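Refill room: what's changed, what hasn't

Written in a rush between deliveries, so forgive the state of it. 31 March 2021 and the quarter's done, which means figures, moans and a few dates.

First the figures. 2,085 refills since we last wrote. Washing-up liquid well ahead, then laundry, then hand soap. White vinegar creeping up, nobody quite sure why, possibly the limescale piece in the last newsletter. Of those refills 1,116 went into bottles people brought from home and the rest into ones from the donation shelf. Better than October by a long way. October was awful.

Prices next. Washing-up liquid stays where it is. Laundry liquid goes up 5 pence per 100 ml from the next delivery, sorry. Mestov put their drum price up and we swallowed it all winter, can't do it any longer. Hand soap down a touch as we've moved to the bigger drum. Shampoo no change. Conditioner still out of stock, still chasing, please stop asking Wilson Ríos, he doesn't do the ordering.

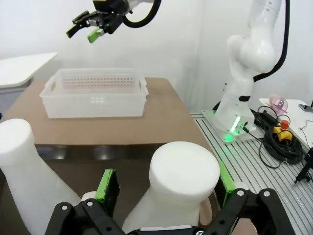 Bottles. Same plea as ever. Clean and dry before they come in, lids with them if at all possible. A spoonful of water left in the bottom is enough to turn a shampoo in a warm cupboard and then it comes back to us as a complaint. Labels off if you can manage it, soak overnight in warm water with a bit of bicarb, most come away by morning. The gluey ones need oil. Any old cooking oil, rub it on, leave it an hour, wipe, wash. Ruth Arango swears by peanut butter but that seems a waste of peanut butter.

No bottles that held bleach, weedkiller, engine oil or anything you'd not want near your hands. We had two in February. Both went straight out. If you don't know what was in it, don't bring it.

Weighing. Weigh empty, write the number on the bottle, fill, weigh again. The scale switches itself off after a couple of minutes, so press the left button and wait for the zero. Don't press the right button, it changes it to ounces and then the whole queue is in ounces. Grease pencil is on a string now, please leave it on the string.

The Inga pump on the laundry drum has been dripping. New washer fitted, seems to have done it, but give the spout a wipe when you finish and tell whoever is on the till if there's a puddle. That floor is lethal with soap on it. The Flatau pump is fine. Slow but fine. Fifteen pushes to the litre if you go all the way down each time, more if you're impatient.

We asked last time if people wanted longer hours or a second session and got a good few answers in the box. Mostly for a second session. A few wanted early mornings, which we can't staff. One or two wanted us to deliver, which we really can't. A few letters came as well and there's room for one.
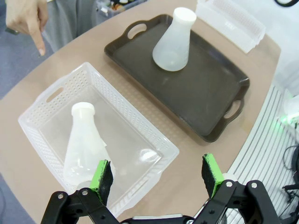

Holger Engebretsen wrote to say he'd rather have a second session than longer hours, as the queue is the trouble and stretching the afternoon only stretches the queue. He'd also like a separate line for people who only want one thing filled. "I stood behind four families doing everything they own," he writes, "and I had a single bottle of washing-up liquid." Fair point. We'll try a quick line for one-item people from the next session and see if it causes more bother than it saves.

Rota. Short for the whole of next month, particularly the last hour, which is mopping and cashing up and so not popular. Rigoberto Taipe has done it five times running and would like a rest. If you can do even one, put your name on the sheet by the door. Gloves provided, apron provided, tea provided. You'll be shown the till. It is an old till and it sticks on the 7.

Also the Brurkero order. Bar soap and the dishwasher tablets, sold loose. Orders in by the tenth please, paid up front, we got stung last time with three lots never collected. Bring your own tin for the tablets, they go soft in paper bags, we tried it.

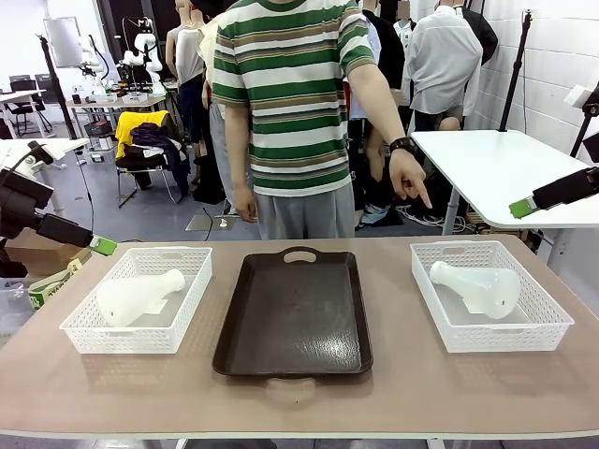
Can I mix a new refill in on top of what's left of a different brand? Best to finish the old one first. Laundry and washing-up liquids sometimes go to jelly when they meet, then the bottle blocks and you're rinsing it for half an hour. Topping up with the same stuff is fine as long as it hasn't been sat there for months.

Lost property: one grey scarf, a child's glove, a very nice umbrella. Behind the till till the end of the month then off to the charity shop.

Next session same time, same door, ring if it's shut. Eusebio Bermúdez has the key now, so any acess problems go to him.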